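Pollitthorpe Wire Cup Holder with Round Wooden Base

Item no. 2557
Suits standard paper cups, hot or cold
Sold singly or as a set of 2

I've been selling bits and pieces for village halls, church teas and small cafés from my unit in Nuvinby for years now, and I still get oddly excited about cup holders. A sleeve of paper cups left lying on its side will roll, split and shed cups all over the floor just as the queue gets going. Stand the same cups up in a holder and people help themselves, one at a time, without you having to hover.

The Pollitthorpe is the one I use at home for family parties (we're a big lot, and nobody washes up). It has wire loops coming up from a round wooden base, so you drop the cups in from the top and pull them off the top as well. No springs, no lids, nothing to jam!

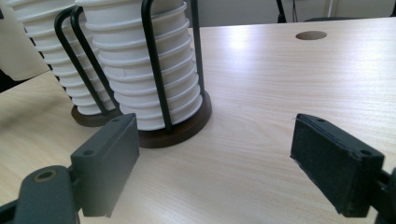

Now, cups. I get asked about these more than anything else on the site, so a quick word. Single wall cups are fine for squash, water and a not-too-hot cup of tea. For proper coffee I'd go for double wall, or buy some sleeves, otherwise people end up using two cups each and you've saved nothing. The Virkine single wall cups are my everyday choice and come in boxes of 300. If you're running a festival or a school fair, ask me about the 4000 case, which works out a good bit cheaper per cup but does need somewhere dry to live. My spare room has seen a few of them.

Lids are sold separately. Please check the rim size before ordering, as I can't take back opened packs.

Looking after it: wipe the base with a damp cloth and dry it straight away. Don't put it in the dishwasher or leave it standing in a puddle of spilt juice overnight, as I once did with mine. The wire only wants a dust now and then.

If you like this one, have a look at the Chaimongkol stirrer pot too. It's a bit dearer than the plain one but it's a nice weight and doesn't tip over when somebody grabs a handful.

Delivery is usually three to five working days. You can collect from the unit if you ring first, and there's parking round the back.

Page updated August 2019. New stock of the set of 2 is in.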